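Brivico build – questions people keep sending

Last updated 8 Jun 2019

First of all, thank you to everyone who has written in. I started this page when the same handful of questions had come around for the third or fourth time, and it has been growing ever since. If yours isn't covered, write anyway and I'll get to it, although I am slow in June (the garden, mostly).

What is Brivico?

Brivico is a two-armed robot I have been putting together at home and at the Karagiannis workshop, which is a shared space with a good drill press and a terrible coffee machine. It has a torso, two arms, a gripper at the end of each arm and cameras on the head and wrists. The name doesn't stand for anything. I wanted a word that I could shout across a room without anyone else turning around!

How long did it take?

Eleven months of evenings and weekends to get both arms moving under power at the same time, and I'm still not finished, if finished is even a thing. The left arm went together fairly quickly. The right arm was assembled twice, the second time with the elbow bearing the correct way around, and I'd ask you all to be kind about that.

What did it cost?

I get asked this more than anything else and I always feel a bit shifty answering, as so much of it was bought used and some of it was traded for other things. The only part of the build I kept proper receipts for is the pair of grippers, and those came to $377 with the motors, the shells and the finger material. The arms cost a good deal more than that. If you are budgeting for your own, please put something aside for connectors and cable, which I didn't, and which I have been paying for in little padded envelopes ever since.

Where did you get the parts?

The joint motors came from Jevov, a small surplus seller who let me send back two that whined. The housings were machined at the workshop, by me where they look rough and with a lot of help where they look nice. Gripper shells are printed. I don't keep a shopping list online anymore, because half the listings went dead within a month and then I'd get mail about it.

Why are the cables on the outside?

I did try running them through the arm. It looked lovely for one afternoon. Then the wrist rotated a bit further than I had planned for and pulled a connector off its board, and I spent the next weekend with tweezers and a magnifier. With the cable looped on the outside I can see what it's doing, and if it wears I can swap it without opening a single joint. Leave a more generous loop at the gripper than you think you need. People also ask whether the loops snag on things, and yes, now and then they do.

How do you drive it?

Everything goes through Gravgate, the control program I've been writing alongside the hardware. It started as a script for wiggling one motor, and it shows. Both arms can be driven by hand from a pair of controllers, or they can play back a motion that was recorded earlier. The camera views come up side by side on the monitor, and I keep an eye on the wrist views for the last little bit of any reach, where the head camera mostly sees the back of the arm.

Can I have a copy of Gravgate?

Soon, I hope. I need to pull my own motor settings out of it first, and write some kind of instructions. I've had offers of help with that and I am very grateful – I'm just embarrassed to let anyone see the folder.

Why is the gripping surface textured?

My first fingers were smooth printed plastic and they were hopeless with anything slick. I tried bicycle tube, shelf liner and a dip coating meant for tool handles. If you only try one of those, try the shelf liner, it's cheap and you can peel it off again when you hate it.

How much can it lift?

I test each gripper with a 500 gram bag of rice, held out at full reach, and if that stays put for a minute I'm content. Weight turned out to be less of a worry for me than size. A light thing with long legs or a floppy end can swing around and catch the other arm, so I drive both arms very slowly whenever something big is in hand.

Why household things? Why not blocks?

Blocks are fine and I did weeks of blocks. I've got a box of them still, if anybody near the workshop would like some. But a block has no give and no back side to speak of, and I built this robot hoping it would one day help with tidying up. Fabric folds over on itself. Inflatable things squash where you hold them and pop up at the far corner. A plastic chair gives you a choice of legs, ribs and edges to grab, most of them a poor choice.

What's the black plastic for?

It covers the surface under the work, it was a cheap roll from the garden center, and it sheds dust when you shake it outdoors. It does wrinkle and it does shine. A matte cloth would be kinder to the cameras and I may get around to buying one.

How many screws are in it?

A reader's son wanted to know, and so I counted one arm while it was apart for cleaning: 154. I haven't counted the other one.

Is it safe to have at home?

I treat it like a table saw. The stop button stays within reach, sleeves are rolled up, and the motors are off before I put a hand anywhere near a joint. It is never left powered with no one in the room. The cat has her own opinions and a closed door.

Do you have pictures of it working?

Yes, from the wrist and head cameras.

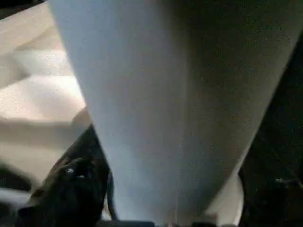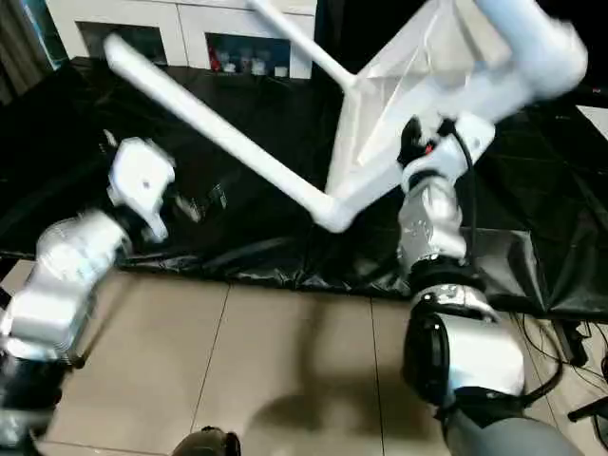
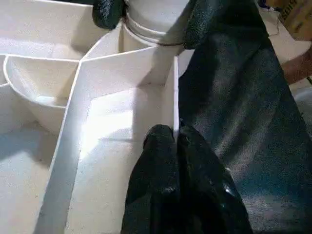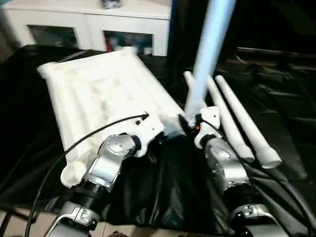 Wrist views first and third, head views second (with the chair) and fourth (with the mattress).

Can I come and see it?

If you are close to the Karagiannis workshop, the open evenings are the time to do it. Send a note first, as some weeks the robot is at my house with its wrists off.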